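Home Products Manuals Support Contact

Bemby Room Dehumidifier: Owner's Guide
Section 3: Finding a spot and starting it up

May
By the Medrano Home support desk
10 min read

By now you should have the Bemby out of its box, the foam off, and the strip of tape peeled from the tank door (it hides along the bottom, so do check). Please let the machine stand upright for three hours before you plug it in. If it traveled on its side, give it overnight. We know that's a lot to ask when you've just cleared a space for it, but the oil in the compressor needs time to settle back where it belongs.

Choosing a spot

1. Pick the room that bothers you most. For a lot of our customers that's a bedroom on the cool side of the house, or the one with the closet that smells like old coats.

2. Set the Bemby on a hard, level floor. A low, firm rug will do in a pinch, but a deep one can block the intake underneath, and you'll hear the fan working harder than it should.

3. Leave 10 inches clear on both sides and behind. The warm air comes out of the top, so don't park it under a shelf or a windowsill with long drapes.

4. Close the windows, and close the door too if you can stand it. With a door open, the machine is trying to dry out your hallway as well.

CAUTION: Plug the Bemby straight into a wall outlet. Please don't use an extension cord or a power strip, even a good one.

Fitting the tank and hose

5. Slide the tank in with the handle facing you until it clicks. The float inside should move freely when you nudge it with a finger. If it sticks, take the tank out, give it a rinse, and try again.

6. If you'd like to skip emptying the tank, attach the Cestum drain hose that came in the small bag. Push it over the spout at the back, tighten the collar by hand, and run the other end down to a floor drain. The hose has to slope downward the whole way. One little hump in the middle is enough to send the water back to the tank.

Note: The hose kit sold with older Beltora models looks just the same but has a narrower collar. It will go on, and then it will drip.

First run

7. Press Power. The display shows the humidity in the room right now. Don't be alarmed if you see 56 or even higher on a muggy day.

8. Hold the droplet button until the number blinks, then set your target with the arrows. You can go as low as 35, though for everyday living most folks are happier somewhere in the forties, and your wooden furniture will be too.

9. Leave the fan on High for the first day. After that, Low is plenty for most rooms, and you may sleep better for it.

The fan keeps turning for 3 minutes after the compressor stops. There's no need to call us about that one, although you're always welcome to.

A word about walls and soft furnishings

Damp likes to settle where air doesn't move, so while you're getting set up, take a walk around the room. Feel behind framed pictures, along the baseboards, and under the edges of any rugs. If a wall feels clammy, pull furniture a hand's width away from it for the first couple of weeks. Pictures can come down for a few days, and a rug can be folded back so the floor underneath gets some air.
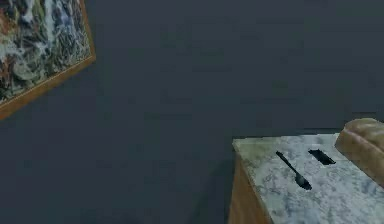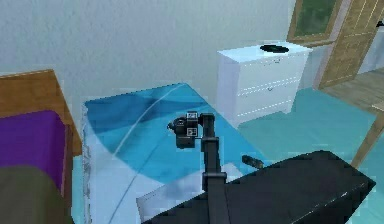
Fig. 3. Rendered interiors. First: wall with framed painting. Second: bedroom with blue rug.

Once the reading has held near your target for a few days, go on to Section 4, where we cover the filter, the tank, and putting the Bemby away for winter.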